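Red shirt bleeding in a front loader, do I really have to wash it alone forever?

Posted by Noémie Aubert, May 5, 2024

Hello everyone! I moved into my first place with a front-loading washer in December and I'm still getting to know it. My trouble is red clothes. I have a few, and one of them turned a set of pillowcases pink (my good ones, of course).

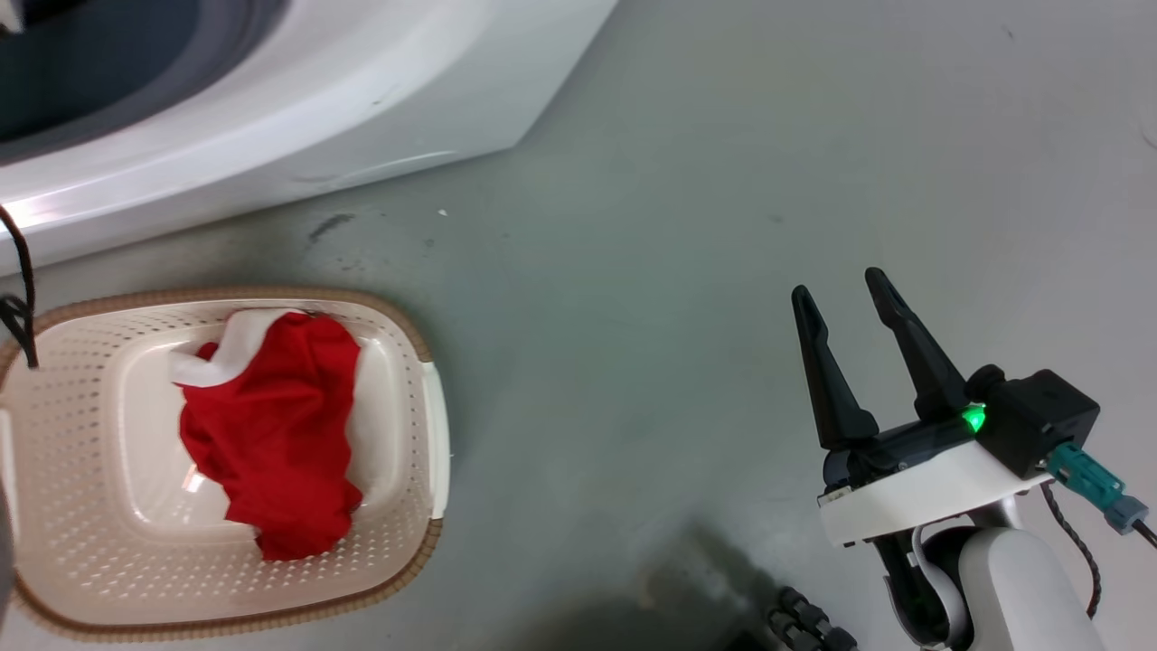 I've gone back to sorting everything by color in a basket next to the machine, the way my mother did, but running a whole cycle for one red thing feels so wasteful. How long do you all keep them apart? And does cold water help?

Philomena Eshun

Oh, I feel for you, I lost a lovely tablecloth that way! Save your reds up and wash them together, cold, turned inside out if there's a print on the front. I do that for the first few washes, then dab a damp white cloth on an inside seam. If the cloth stays clean, in they go with the darks. 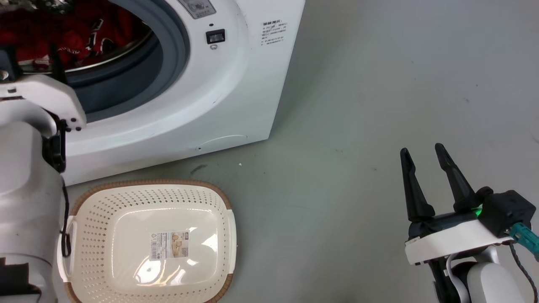 Don't stuff the drum, either. I leave a good hand's width free at the top so things can tumble and rinse properly. And before you shut the door, run your fingers around the folds of the rubber seal, as socks love to hide in there and a stray red one will find your next white load. For the pillowcases, try an overnight soak in oxygen bleach if the label allows it, and keep them out of the dryer until the pink is gone.

Fabrice Tanguy

Cold water, always. I just wear less red now.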